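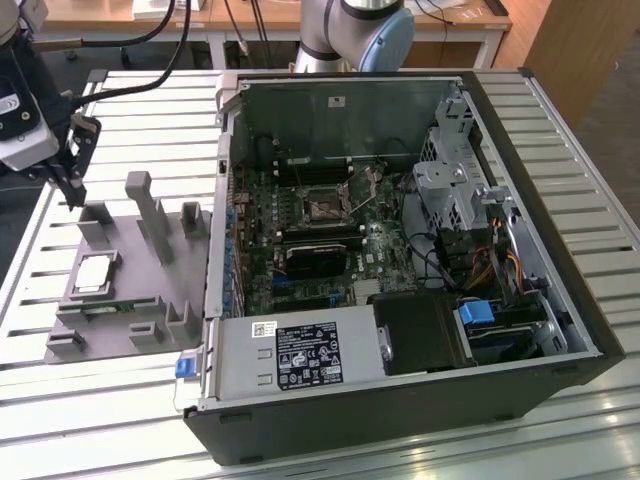
Side panel off, CPU cooler out, tower lying flat on the bench.

Ticket 131 - Dell tower powers off by itself
Opened by: Hanna Sikora
Site: Tellthorpe

Hiya, me again! Picking this one up from Nikola, who logged it in May as "switches itself off, fans very loud". It would run fine for ten minutes or so with just email open, then the moment Jolanta loaded the big stock spreadsheet it roared like a hairdryer and went dead. No blue screen, no warning, just off.

Already tried before I got to it:
- different wall socket and power lead
- memory taken out and put back, both banks (there's one above the processor and one below on this board, so do check both)
- full memory test overnight, no errors

My money's on heat. I sat and watched the temperature in the BIOS and it was at 77 when it had only just started, then climbing while doing nothing at all. So I took the cooler off, and the old paste was like dried toothpaste - it came away in flakes, mostly from one corner. I've cleaned it up with wipes and left the processor in its socket.

Still to do:
- new paste, cooler back on, screws done up a bit at a time in a cross pattern
- tidy the wires by the drive cage so they can't get near the fan
- run it for an hour on the bench with the side on

Bogumił, have we got any paste left in the Firkia box? The tube in my drawer has gone solid (typical!).

Update, 4.15pm
Paste found, thank you! Cooler's back on and it's sitting at 61 with the big spreadsheet open. Leaving it running till I go home, so please don't unplug it. I'll keep the ticket open until Jolanta has had it back at her desk for a bit.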